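Filed under: Laundry & Closets > Folding
9 replies · 47 views · 2 min read

wundby_7
How do you all store winter knits? Mine get shoved in a bin until November and come out with creases — help!

flistach
Roll them. Always roll.
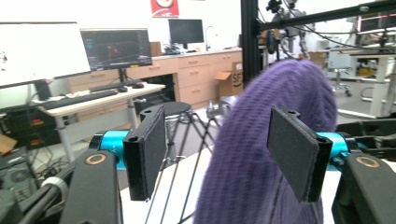

meller20
Rolling stretches the ribbing, sorry flistach. I fold mine flat on the kitchen table and stack them by weight. Anything with fine vertical ribs like that purple knit goes on top of my pile, so nothing heavy sits on it.

flistach
Seven winters of rolling and mine are fine — we'll have to disagree.

wundby_7
Trying flat first, thanks both! Do hats go in the same pile?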